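Urnel : réplication de volumes entre deux baies de stockage

README du dépôt, branche stable

Urnel copie des instantanés de volumes blocs d'une baie source vers une baie cible, en mode asynchrone. L'outil s'exécute en ligne de commande ou comme service. Il ne gère ni la bascule applicative ni le réseau de stockage. 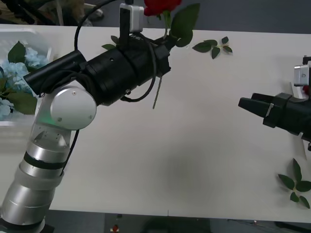
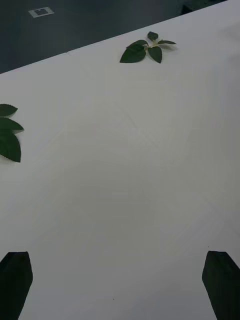
Urnel peut-il répliquer un volume en cours d'utilisation ?

La réplication part toujours d'un instantané figé, le volume source reste donc accessible en lecture et en écriture pendant la copie. Les écritures postérieures à l'instantané sont reprises au cycle suivant.

Prérequis

Un hôte Linux 64 bits avec accès en mode bloc aux deux baies. Python 3.9 ou supérieur. Un compte de service autorisé à créer et à supprimer des instantanés sur la source, et à écrire sur la cible. Les horloges des deux sites doivent être synchronisées ; un écart supérieur à 2 secondes bloque le démarrage du service.

Installation

Décompresser l'archive dans /opt/urnel, puis lancer :

./install.sh --profil standard

Le profil « minimal » omet le service et n'installe que la commande urnel.

Configuration

Le fichier /etc/urnel/urnel.conf contient une section par paire de volumes. Paramètres usuels :

source : identifiant du volume d'origine
cible : identifiant du volume de destination, de taille égale ou supérieure
intervalle : délai entre deux cycles, en secondes (800 par défaut)
debit_max : plafond en Mo/s (200 par défaut, 0 pour aucun plafond)
retention : nombre d'instantanés conservés sur la cible

Une modification de l'intervalle est prise en compte au cycle suivant. Toute autre modification demande un redémarrage du service.

Commandes

urnel etat : dernier cycle et retard de chaque paire
urnel lancer PAIRE : cycle immédiat
urnel verifier PAIRE : comparaison des sommes de contrôle, bloc par bloc
urnel suspendre PAIRE : arrêt après le cycle en cours

La vérification lit l'intégralité des deux volumes. À planifier hors des heures de production.

Codes de retour

0 : succès
2 : configuration invalide
79 : instantané source introuvable ou supprimé pendant la copie

Limitations connues

Les groupes de cohérence ne sont pas pris en charge avec le pilote Clundus. Le pilote Holzer ignore debit_max lorsque la compression est active. La réduction d'un volume source oblige à recréer la paire.

Contacts

Pilotes et noyau de réplication : Zoia Fedoruk
Empaquetage et documentation : Ambros Kofler, site de Trurnulberg

Joindre aux rapports d'anomalie la sortie de urnel etat et le journal du dernier cycle.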